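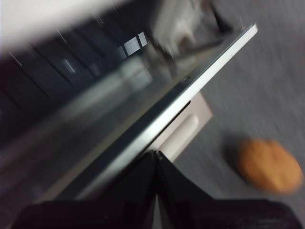
silver edge, dark glossy panel, cream-colored plate with the long oval grip. Kitchen thread, get comfortable 🧵

**1/**
July 2019 is going down in this household as the month I finally took the kitchen seriously. We've been in the Predalville apartment long enough that I can't call it "settling in" anymore, so I put the kettle on, tied my hair up and started with the part I had been avoiding, meaning everything dark and shiny.

**2/**
I grew up with a white enamel stove that forgave you everything. You could cook for a week and it only looked a bit lived in. Dark gloss is another animal! Every little glint of light finds a streak, and you wipe the streak and make two new ones, and then you stand there tilting your head like a pigeon.

**3/**
What I've settled on, after a lot of muttering: warm water with one small drop of dish soap, a cloth wrung out until it barely feels damp, then a second cloth that is completely dry. Go the long way, top to bottom. Circles look satisfying while you're doing them and awful when the sun comes in.

**4/**
For the silver edges I use the same damp cloth folded over my fingernail and run it slowly along the seam. The seams are where the crumbs go to live. I also keep an old soft toothbrush in a jar for this (please label yours, we had an incident in June).

**5/**
Now, finger pulls. I love a recessed grip, I really do, there's nothing to catch your pocket on when you walk by with a full pot. But flour! Flour gets into that little oval and packs itself down, and if you bake as much as I do you end up with a sort of paste in there. A cotton swab gets it out.

**6/**
Somebody asked me last time about products. I tried the Plivell spray because it was on the low shelf and smelled of oranges, and it was fine, a little foamy for my taste. I went back to dish soap. The orange smell I do miss, so I've been simmering peels in a saucepan while I work and it does the whole apartment.

**7/**
Then I got to the baking dishes, which I had stacked in no order whatsoever. My big Pirex one (spelled just like that, it came from a market stall and I adore it) was at the very bottom, naturally, under 13 other things. It lives on top now and the loaf tins stand on their sides like books.

**8/**
Total time was 80 minutes, with one break for tea and one for looking out of the window. I'd planned to do the pantry too but I found the bag of dried cherries from Yurchenko, the grocery by the bus stop, and had to sit down with those for a while.

**9/**
Pantry is next, then, and I'm a little scared of the spice shelf. If you have a way of keeping paprika from getting onto absolutely everything, please tell me below. I read every reply, even if it takes me until bedtime 💛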